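단편영화 〈벤던〉이 아닌 새 장편 다큐멘터리 〈센디스〉 제작 중간 보고
수신: 페스덴 영상기금 제작지원팀
2023년 6월 4일

안녕하세요. 두 번째 지원금을 받은 뒤의 진행 상황을 보고드립니다. 좋은 소식이 많아서 쓰는 내내 신이 났습니다!

우선 촬영이 끝났습니다. 계획했던 44회차를 모두 채웠고, 원본 분량은 134시간입니다. 항구 장면은 겨울 새벽빛이 꼭 필요해서 12월에 몰아 찍었는데, 안개가 걷히는 순간을 두 번이나 잡았습니다. 러시를 본 편집실 사람들이 한동안 말이 없더니 바로 오프닝으로 쓰자고 하더군요. 저희도 같은 생각입니다.

촬영 방식은 신청서에 적은 대로 핸드헬드를 줄이고 고정 숏을 길게 가져갔습니다. 처음에는 인터뷰가 딱딱해질까 걱정했지만, 출연자들이 카메라를 금세 잊고 편하게 이야기해 주었습니다(한 분은 쉬지 않고 20분을 말씀하셨고, 그 숏은 자르지 않을 생각입니다).

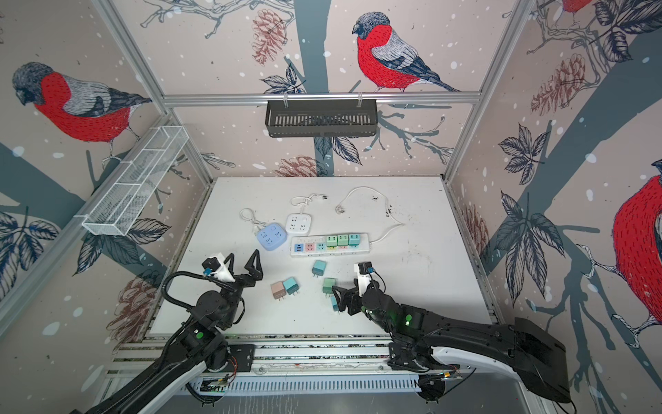
편집은 1차 가편을 마치고 순서를 다시 짜는 중입니다. 2막이 아직 깁니다. 조선소 이야기와 합창단 이야기가 번갈아 나오는데 합창단 쪽이 자꾸 뒤로 밀려서, 공연 준비 장면을 앞당겨 붙여 보고 있습니다. 어제 붙여 본 버전은 훨씬 잘 흐릅니다.

사운드는 츠지 스튜디오와 계약했습니다. 현장음을 최대한 살리고 음악은 적게 쓰기로 했습니다. 색보정은 보르켄트에서 맡고, 테스트로 받은 항구 장면의 푸른 톤이 아주 마음에 듭니다.

예산은 한 항목만 조정을 요청드립니다. 숙박비에서 남은 3980유로를 자막 번역비로 옮기고 싶습니다. 사투리가 많아 감수를 한 번 더 거치려고 합니다. 총액은 그대로입니다.

다음 보고 때는 2차 가편 링크를 함께 보내 드리겠습니다. 2막에 대한 의견을 특히 듣고 싶습니다. 항목 조정 승인 여부는 메일로 알려 주시면 됩니다.

〈센디스〉 제작팀 드림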